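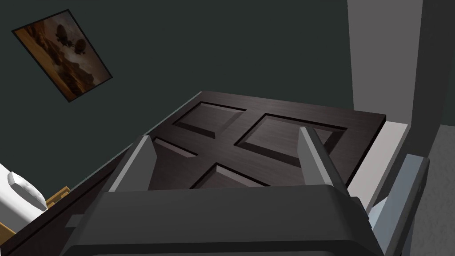
Hatice Ersoy wrote to me after the February meeting that a person who teaches a robot by remote control is mostly teaching it their own hesitation. I want to begin with her sentence and come back to it at the end. Read it slowly, then wait.

29 May 2019, Clorcombe, small hall. Talk is 25 minutes with questions. Keep water on the left side.

## 1. Two ways to show a task

- By hand: you hold the arm and move it through the task. The joints are soft, the arm records.
- By remote control: you sit apart, you look at a screen, and the arm follows your controller.
- At Grekard we started with the first way and now we use mostly the second. Explain that the pictures today are from simulation, with the view from behind the gripper.
- Say clearly: the view from behind the gripper is not comfortable. It tilts when the wrist tilts. New operators turn their own head.

Ask who in the room has tried it. Do not wait long for hands.

## 2. What we recorded

We have 392 demonstrations in the Soylu set. They were made by 13 operators, and two of them had never held a controller before. I will not show the full table, it is in the handout.

What I want people to remember from this part is the pauses. An experienced operator stops before closing the fingers. A new operator stops after, when the object is already held, and looks for what to do next. In the recording both are only a flat line – you must know the task to see the difference.

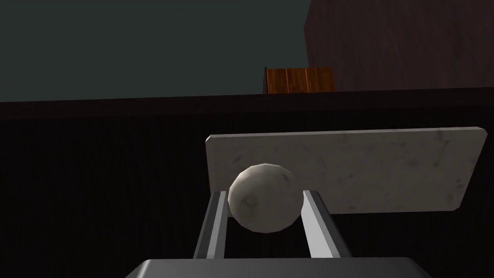

Cut the pauses and be done with it, was the advice from one listener at the Keltier workshop, and several people agreed. We tried it. The motions became shorter, but in our tests the learned policy closed the fingers too early on round objects. So we put back the pause before the grasp and removed only the one after.

- If somebody asks about the ball: both fingers should touch it near their upper ends, like on the slide. We count this as a normal grasp in our rules.
- If somebody asks about force: we do not give the operator any force in the hand. Say this without excuse.

(Skip the next part if it is already after 15 minutes.)

## 3. Instructions for the operator

Our first instruction sheet had two pages and people did not read it. The new one is half a page:

1. Open the fingers before you come near.
2. Move the wrist first, then the arm.
3. When you lose the object from the view, go back the same way you came.
4. Bad attempt? Keep it, mark it, start again.

Point 4 made some discussion in our team. I am for keeping them. A failed demonstration with a good mark is useful later, and without a mark it only makes damage.

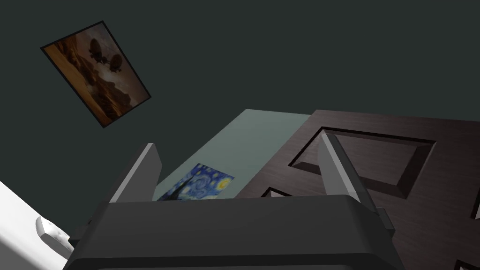
*Simulation, wrist tilted: fingers open, The Starry Night card behind the gripper housing.*

Stay on this slide for point 3. The housing hides the lower part of the card, and an operator who wants to see more has to back away. Many push forward instead.

## 4. Back to the first sentence

Repeat Hatice's sentence. My answer is that she is right for the pause after the grasp, and not right for the pause before it. Invite her to reply if she is in the hall.

Thank Clorcombe for the projector cable. Handouts are by the door.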